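Bench Notes: The Pads Did It

Those of you who read the March item will remember that we were having a bad run with the clear box task. For everyone else: a person holds the gripper tool, grasps a clear box, moves it, sets it down, and does that until they begin to dislike boxes. The recordings go to Dilden, where the arm tries to learn from them. It had been learning well. Then it started dropping things.

The first suspect was the software, as it always is, and the software people at Hotora took this with their usual good grace. They asked for logs. We sent logs. They asked for different logs. After a week of this they reported that the policy was doing exactly what it had been shown, a sentence that can be read two ways, and we read it the friendly way for as long as we could.

The second suspect was the box. Clear acrylic on a white table is a mean thing to ask any camera to find, and there was a strong party in favor of putting a strip of blue tape on it and going home. Viera Mikuš, who runs the bench, pointed out that customers do not generally tape their boxes for us. The tape went back in the drawer. 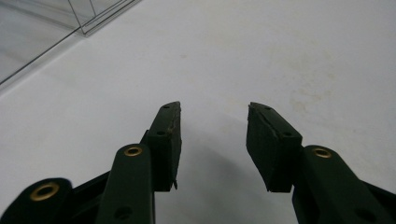 What settled the matter was a dull afternoon with a spring scale. Viera clamped a box panel to the bench, closed the fingers on it with the same squeeze every time, and pulled until something gave. A hand tool with fresh pads held on until 84 on the scale. The one we had been using for the whole box series let go at 50. We tried it again after wiping the pads down, in case it was only grease, and got 50 again, as if it were proud of the number.

So the grip surface was worn, and it had been wearing out slowly enough that the people using it simply squeezed harder and said nothing. This is the awkward part. A person with a slippery tool makes up for it without noticing. You pinch a little deeper, you tilt your wrist, you slow down on the lift. All of that went into the recordings. The arm at Dilden had newer pads and a strict limit on how hard it may squeeze, so it copied the tilt and the slow lift, could not copy the extra squeeze, and put a box on the floor.

One of those drops is the reason this item is in the safety column and not in the gossip. The box came down on the wrong side of the guard rail, next to somebody's foot, and cracked along one corner. The foot is fine. Its owner had stepped over the rail to pick up the previous box, with the arm still live, and has asked not to be named, though everyone who was in the room at the time has been very helpful on that point. The incident form runs to two pages, and the box for "Could this have been worse?" has been filled in with the single word "yes."

There had been a maintenance schedule, by the way. Pads were to be changed every 3,000 grasps. The trouble is that the counter lives in the recording software and resets when you start a new project, and we had started a new project, Giltosness, partway through the old pads. The tool believed it was young. We looked through the other tools in the cabinet and found two more with the same delusion.
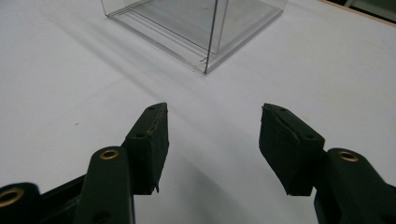

Hand tool open in front of the clear box.

What changes now:

Pad life is logged on a paper card that stays with the tool. Yes, paper. It does not reset.

Before each session, whoever has the tool does one pull on the spring scale. Anything under 75 and the pads come off, whatever the card says. The scale hangs by the sink and is not for weighing fish.

Any frayed edge or loose flap on a pad, however small, gets reported before you record and not mentioned over lunch a week later.

The arm at Dilden goes to full stop before anyone crosses the rail. This was already the rule. It has now been printed larger.

As for the data, Hotora would like to keep as much of it as possible and Viera would like to throw it all out, so it has gone to Mohammed for a decision – that is our Mohammed the review server, not any of the several people in the building of that name, who would like you to stop forwarding them box videos. Sessions recorded late in the life of the pads are flagged for now. Please don't train on anything with the flag, even if it makes your chart look better.

Replacement pads are in the second drawer of the parts cabinet, under the blue tape. Take a pair, sign for a pair. The screws are in the jar marked TEA.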